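Clevau 453 Docking Station for Notebook Computers

Product page, updated Sep 6, 2005

The Clevau 453 is a docking station for people who use a notebook as their main computer. You put the notebook on the base, push the lever on the right side, and all your desktop devices are connected in one movement. When you must leave, you pull the lever back and take the notebook with you. The monitor, the keyboard, the printer and the network cable stay on the desk.

Hasia sells the 453 in two versions. The standard version has the connectors which most offices need. The Plus version has in addition a bay for a second hard disk and a stronger power supply. Both versions have the same base and the same size, so you can change from one to the other and it will take the same place on your desk.

Connectors

On the back side of both versions you find 4 USB 2.0 ports, one VGA port, one DVI port, one parallel port, one serial port, a network port for 10/100 Ethernet, and audio in and out. The power plug is on the left. We kept the parallel port because many customers wrote to us that they still have an older printer which works well, and they do not want to buy a new one only for the dock.

The DVI and the VGA port can be used together if the graphics chip of your notebook supports two outputs. If it does not, the DVI port has priority and the VGA port is switched off. Please check this in the manual of your notebook before you order a second monitor.

Two of the USB ports continue to give power when the notebook is removed. This is useful for charging a phone or a music player during the night. The other two are off when there is no notebook in the dock.

Which notebooks fit

The 453 fits all Strazds notebooks with the long connector on the bottom. These are the models sold from May of last year. Older Strazds models have the short connector and need the previous dock, which we do not produce any more but still have in stock in a small quantity. Please ask by e-mail for the price.

The dock does not fit notebooks from other makers. We receive this question often. For other notebooks we recommend the Tastolance USB hub, which you can find on our accessories page. It does not carry the picture signal, so the monitor must be connected directly to the notebook.

Care and cleaning

Dust in the long connector is the most common reason for a bad connection. Close the plastic cover when the dock is not in use for some days. For the outside, use a soft dry cloth. Do not use alcohol or window cleaner, they make the surface dull. Before you clean, unplug the power supply from the wall and not only from the dock.
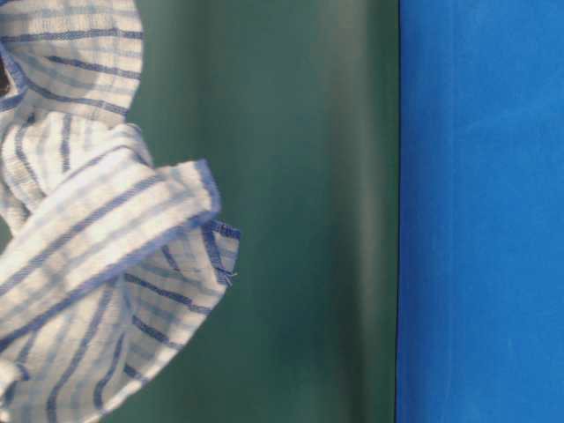 Checked cloth, white and blue.

If the connector itself is dirty, use compressed air from a can and hold it at a short distance. Never put a needle, a toothpick or any metal thing between the contacts. When the contacts are bent, the warranty does not cover the repair.

Installation

With Windows XP and Windows 2000 no driver is necessary for the ports. The system finds them by itself after the first docking, and this may take a minute or two. Do not remove the notebook during this time. For the hard disk bay in the Plus version, you install the small program from the CD. It puts an icon near the clock, and from there you can stop the second disk before you take the notebook away.

It is possible to dock and undock while the notebook is running or in standby. We advise not to do it in hibernate, because some programs do not find the network again after waking up. If this happens to you, restart the notebook inside the dock and the network will come back.

The hard disk bay

The bay accepts a standard 2.5 inch disk with IDE connector, up to 9.5 mm high. The disk is not included. You open the bay with one screw on the bottom, and the screwdriver is in the box. The second disk appears as a normal drive with its own letter. Many of our customers use it for a copy of their files each evening - the Plus version has a simple backup program on the CD for this purpose, but you can use any other.

Technical data

Weight, standard version: almost 500 grams, without power supply
Power supply, standard version: 61 watts
Power supply, Plus version: 90 watts
Cable from power supply to dock: 1.8 meters
Color: dark gray
Lock: slot for a security cable on the left side, cable not included

In the box

Docking station, power supply, power cord for your country, CD, printed quick guide in English, German and French. The Plus version also contains the screwdriver and two spare screws. The full manual is on the CD as a PDF file.

Ordering and warranty

Both versions are in stock. Orders which arrive before noon leave our warehouse on the same working day. For orders of ten pieces or more, please write to our sales office and you will receive an offer. The power supply can also be ordered alone, if you want one for a second desk.

The warranty is two years from the date on the invoice. To send a dock for repair, first ask for a return number by e-mail and write this number on the outside of the parcel. Parcels without a number take longer. Please send the dock together with its power supply - we must test both.

Related products: Clevau notebook stand, Clevau spare power supply, Tastolance USB hub, security cable with key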